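**Steckdosenleiste an die Wand hängen – schrauben oder kleben?**

**kabelsalat_kati** · 23. März 2022
Hallo zusammen, ich richte mir gerade eine kleine Werkecke ein und will die Kabel endlich vom Boden weghaben! Schwanke zwischen zwei Schrauben und den Klebepads von Stavex (wir wohnen zur Miete, Rauputz ist es zum Glück nicht).
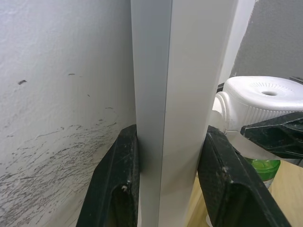

Dranhängen sollen Lötstation, Lampe und ein Ladegerät, mehr erstmal nicht. Was nehmt ihr?

**moorhuhn77**
Schrauben. Immer. Meine geklebte kam im Januar runter, samt Farbe.

**kabelsalat_kati**
> samt Farbe

Autsch. Dann eher bohren …
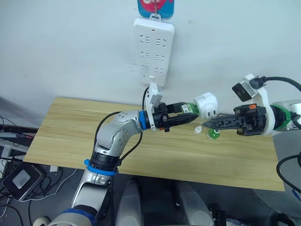
Hoch oder quer ist mir noch nicht klar. Hochkant spart Platz, aber dicke Netzteile blockieren sich ja gern gegenseitig.

**Fritzi_B**
Muss widersprechen, meine Pads von Cirura halten seit 2 Jahren. Wand vorher mit Spiritus abwischen und über Nacht nichts einstecken, dann geht das. Für 20 Euro Leiste bohre ich doch keine Löcher in die Mietwohnung!

**moorhuhn77**
Zwei Dübellöcher spachtelt man beim Auszug in fünf Minuten zu. Und beim Steckerziehen reißt du jedes Mal am Kleber.

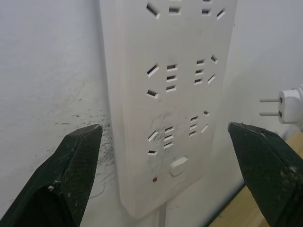 *Mehrfachsteckdose, senkrecht an der Wand*

**Fritzi_B**
Ich halte beim Ziehen halt mit der anderen Hand gegen. Jedem das Seine :)

**kabelsalat_kati**
Ok, ich bohre, und zwar hochkant. Leitungssucher leihe ich mir vorher aus. Danke euch!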